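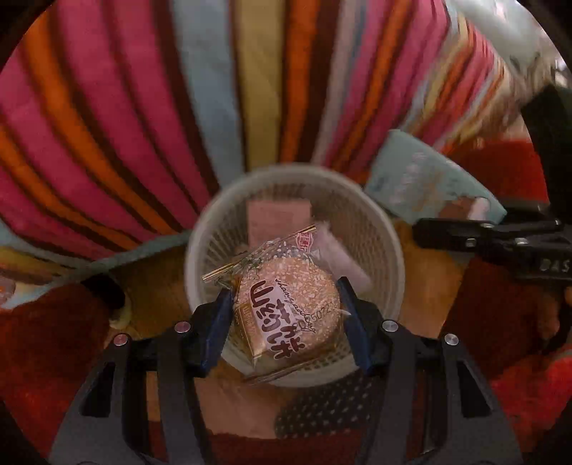 Home | Kitchen | Baskets | Storage | Contact

Utalard Small Round Basket

1 min read

The Utalard is a small round plastic basket for single wrapped pastries and other packaged snacks. Most people buy several and set them out on a counter or tea tray, one item to each.

It is sold singly or in cartons of 50. Wash by hand with dish soap and let it dry before stacking. Keep it out of the oven. Bare pastries should go on a paper liner, sold separately in packs of 900.

Carton orders are packed by Prieto. For mixed cartons, write to Natsumi Kawaguchi in the order office and give the number of baskets you want. Pastries are not included.

65 shares | 2 comments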